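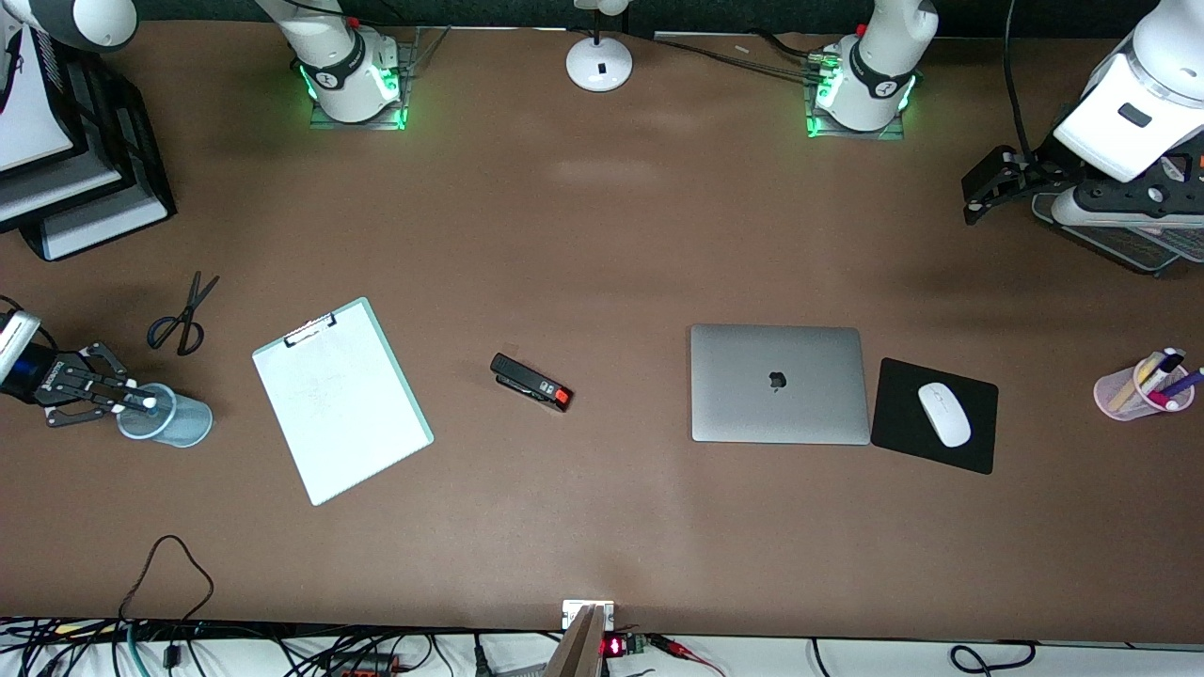
From: Ayanda Du Plessis
To: robot club list
Date: 2021-09-21
Subject: Re: desk tidy task, where are we?

Hi everybody,

Sorry for the slow answer, I had two lab reports due and then my laptop decided to update itself for most of an evening. I'll quote Bheki and answer as I go, and then there's some stuff at the end that's for the whole list, so please don't stop reading when you get to the bit about tape.

Bheki Nkosi wrote:

> Can someone tell me which things are on the table for the desk task now?
> Last I heard it was six objects and then I came in and there was a
> clipboard. Did we vote on a clipboard?

We didn't vote on it! It got added at the planning meeting you missed (the one that moved rooms). The set is now scissors, cup, clipboard, stapler, laptop, mouse pad, mouse, pen holder with the pens in it. The laptop stays closed and flat for every run. Please use the silver one and not your own, I don't want to be the person explaining a scratched lid to somebody's parents.

If the pens count as separate objects, we have a much longer evening ahead of us, so for scoring the pen holder is one thing, pens and all. I checked this in the Brosstead rules and they say "containers are scored with their contents," so I think we're fine, but read it yourself (section 2, near the bottom) and tell me if you see it differently.

> Also are we starting from a fixed layout or a random one? I wrote my part
> assuming everything is in a row.

Row across the middle, yes, for now. It's a loose row. I don't want people lining things up with a ruler, and I especially don't want the clipboard squared to the table edge every time, because then the arms learn to expect it square and on competition day some judge drops it down crooked and we're done for. Put it down at an angle. A different angle from last time. Same goes for the mouse pad. The mouse should be on the pad at the start and I don't care which way it's pointing.

Scissors and cup go on the right arm's side, pen holder goes on the left arm's side. And since I got asked this by three people in one week: right arm means the ROBOT'S right. If you're looking at the camera picture with the bases at the top, the right arm is on the left side. I know. I didn't name them. Please write "right arm" and "left arm" in the log and never "the one by the door," which I found twice.

> I'm still getting nothing good on the cup. The gripper comes in too low
> and knocks it. Is anybody else seeing this or is it my code?

I'm pretty sure it isn't only your code. The cup is clear, so you're looking at brown table through it, and the part that finds the objects is having a bad time with that. The rim has a little bit of blue in it and I had better luck when I stopped caring about the cup body and just looked for the rim. I'm not saying it's solved. I ran 20 tries with the rim version and it was better than what we had in March, but then the old one set a very low bar, didn't it. I put my changes in the shared folder under my name. Please copy them before you change anything, the last time we both edited the same file I lost the whole gripper speed table.

Also, for anything that has to happen right over the cup, try coming in from the side and staying high until the fingers are over the rim. Slow is okay. We have 100 seconds per object under the Brosstead rules and we've never used even half of that.

> Who owns the wiring along the front? I'm scared to touch it.

Me, and you should be a bit scared! The boards and the little red number display belong to my timer thing, which isn't finished and isn't pretty. The red and black wires on the display are power, and they come loose if you look at them funny. If the digits go dark, don't wiggle anything, just write it in the log and message me. I'm hoping to get it all in a box before the Gikenham visit. If somebody has a box about the size of a kid's shoebox, I'd love it.

One more thing about cables: the big black loop that comes up onto the table is staying for now, but please make sure it's down in the corner on the right arm's side before you start a run. I moved it with tape and somebody took the tape off. Whoever you are, I forgive you, but put it back.

Okay, the stuff for everybody:

Oltix wrote back about the practice day. They'll have us, but they want the names of everyone coming and they want to know how we're moving the arms. I said we'd bring our own mounting plates. If you've got a car with a back seat that folds down, tell me.

The saved runs are up to 1,121 files and they are NOT sorted. I need two people to go through them with me and throw out the ones where a person's hand is in the way. It's dull work and I will bring snacks.

The Abu Hammour team asked if they could see our object list. I said yes because they shared theirs last year and it helped us a lot. If anyone objects, say it soon, I'm going to send it when I've typed it up properly.

Bheki, can you stay a little after the next session so we can try your grasp code with my rim thing? I think the two of them might get along.

See you all there, and please, the tape.

Ayanda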